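发件人：短片后期邮件列表成员
日期：2021-05-28
主题：Re: 长镜头怎么剪才不散？还有群组里借素材的事

大家好！

昨晚看到上一封来信，越看越兴奋，本来只想回两句，结果写成了这么长一封，请多包涵。先把原信引在前面，方便后来的人接上：

> 各位好，我手上有一部短片，叫《Flondau》，片长十九分钟左右，
> 素材里有两条很长的固定镜头，一条在渡口，一条在厨房。
> 导演舍不得动，可是我每次放到厨房那条，自己都会走神。
> 我试过在中间插一个空镜，马上觉得假；试过从头掐掉一截，
> 后面那句台词又没了力气。
> 想请教做过叙事短片的朋友：这种镜头到底该从哪里下手？
> 另外，你们粗剪的时候，会先铺临时音乐吗？
> 我们导演很喜欢铺，我有点怕。

先说厨房那条。我的第一反应是，问题多半出在它前面那场戏里。观众走神，常常是因为进这个镜头的时候手里没有拿着问题。去年十一月我剪《Skikamby》，也有一个类似的镜头：女儿坐在楼梯上剥橘子，什么也不说，168秒，一刀没有。第一版放给剧组看，大家都在挪椅子。我当时急得要命，把它切成四段，又合回去，又切开，折腾了好几个晚上。后来导演随口讲了一句，说要不把前面母亲接电话那场的最后一句拿掉试试。拿掉了！观众不知道电话那头到底答应了没有，再看女儿剥橘子，整个放映室都安静了。那个镜头本身，一帧没动。

所以我建议你先把厨房那条原样放着，回头去动它前面的两三分钟，看看有没有哪句话把事情说得太满。台词剪掉半句也行，有时候让人物转身就切走，比等他把话讲完好得多。

如果前面实在动不了，那就去听声音。我特别爱做这件事：把画面关掉，只听这一条的现场声，拿一张纸记下所有能听见的东西，冰箱、楼上的脚步、勺子碰碗。你会发现长镜头里其实有自己的段落，声音的进出就是剪辑点，只不过刀落在声轨上。厨房那条里要是有水声，试试让它早一点停。渡口那条我猜风声很大，可以在下一场的声音提前进来的时候慢慢收掉，画面还停在渡口，耳朵已经走了。这个办法很老，可是每次用我都觉得高兴。

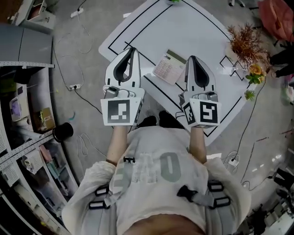 双手各持一只白色手持夹爪，俯拍

再说临时音乐。我的答案是：粗剪不铺，至少前两版不铺。我知道导演会失望，我自己也喜欢音乐喜欢得不得了，剪MV出身的人，手一痒就想找拍子。可是叙事片一旦铺了音乐，节奏的毛病就全被盖住了，等作曲交来真正的曲子，一换上去，毛病全跑出来，那时候离交片只剩几天，谁都不好受。更麻烦的是导演会爱上那首临时曲，之后作曲写什么都不对。《Camacho》就是这样，我们用了一首手风琴曲子垫了两个月，后来作曲重写了好多稿，最后用的还是最早那一稿，回头想想真对不起人家。

折中的办法也有。你可以给导演单独导出一版带音乐的，让他在家里看着高兴，工程里那条主时间线保持干净，两版的文件名一定写清楚。我自己的习惯是在文件名末尾加“有乐”或者“无乐”，土是土了点，从来没弄错过。

顺便讲讲整理素材，因为原信后面还有几位朋友问到。《Skikamby》一共1594条素材，听起来吓人，其实每条都看一遍，也就是一个多星期的事，而且那一个多星期是我整个项目里最快乐的时候！什么决定都不用做，光是看。我会边看边打标记，只用2种颜色：一种是“我笑了或者愣了一下”，一种是“技术上有问题”。别的分类以后再说。第一次看素材时的反应只有这一次，过后再怎么努力也回不去，所以请一定自己看，别让助理先替你筛掉。

标记打完，我会把所有“愣了一下”的镜头按拍摄顺序排成一条，不管剧本，从头放到尾。往往能看到一部跟剧本不太一样的片子，演员在第几天开始放松，摄影在哪一场忽然大胆起来，全在里面。这条东西我不给任何人看，只留着，卡住的时候拿出来放一遍。

还有一件事想请大家帮忙出主意。我最近在给《Fuvwood》剪预告，导演要求一分半钟以内，不用旁白，也不用字卡。片子本身对白很少，主要靠表情和环境，我现在的版本气氛有了，可是看完不知道讲的是什么故事。我想过用一句台词从头贯到尾，拆成三截放；也想过干脆只用一场戏，完整放出来，不做蒙太奇。后一种我心里更喜欢，又担心电影节的选片人没有耐心。有没有朋友交过这种“一场戏预告”？反馈怎么样？很想听听。

另外提醒新加入的朋友，列表单封邮件的附件限制还是老样子，请不要直接贴视频，放链接就好，密码写在正文里。引用前文的时候也麻烦删一删，上个月有一封信底下拖了1000多行旧邮件，我在手机上翻到手酸。

回到原信：如果你愿意，把厨房那条连同前面那场一起导一个小样发上来，分辨率低一点没关系，声音请保留原始的，先别降噪。我很乐意看，相信列表里别的朋友也会有兴趣。渡口那条也想看，听你描述就觉得很美。

祝剪得顺利，渲染不崩！

列表里一个剪片子的

--
退订请发空白邮件到列表管理地址，主题写“退订”。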